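**Small-object set: proposal to close collection at 1134 episodes**

**skeslow_ops** wrote:

Members are asked to comment on the following before the end of February. The small-object set now stands at 1134 accepted episodes. The original target set with Plarnalix was 200 for each object class, and every class but one has passed it. The exception is clips and other thin metal items, which stands at 80. I propose that we close the set as it is and move the remaining table time to Kustetti.

**lucero_bench2** wrote:

I do not support closing. The clip class is short for a known reason: operators abandon the attempt when the fingertips meet the cloth first, and abandoned attempts are not being filed. A policy trained on this set will see very few slow approaches to anything that lies flat.

I would ask that all abandoned attempts be kept from now on, with the outcome field marked "no grasp". They cost us nothing to store.
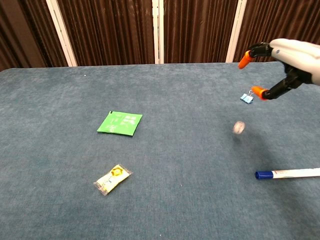

Mixed layouts should also continue. Single-object tables are quicker to reset, but the hand has to learn to come down beside one item without disturbing its neighbours, and wrapped goods next to stationery give it a fair range of heights and surfaces.

**skeslow_ops** wrote:

The point on mixed layouts is accepted. On abandoned attempts I must disagree. The filing rules (section 4) state that an episode ends with the object lifted or with the time limit reached. If operators may stop when they please, we shall have 400 short clips of a hand hovering and no agreement on what they show.

**annotation_desk** wrote:

For the record, "clip" in the post above means a recording. Please use "episode" in this thread – we have already had one labelling request returned over that word.

Our desk can take the abandoned attempts provided the operator enters a stop reason at the time. We cannot supply it afterwards from the video alone.

**lucero_bench2** wrote:

A stop reason is acceptable to us. Three choices would do: contact with cloth, object moved, operator error.

**skeslow_ops** wrote:

Very well. The proposal is amended as follows:

- all classes except thin metal items close at the end of the month;
- thin metal items continue to 200, mixed layouts only;
- abandoned attempts are filed separately, with a stop reason, and do not count towards the 200.

**lucero_bench2** wrote:

Agreed on the first two. I maintain my objection to the third and would like it noted.

**skeslow_ops** wrote:

Noted.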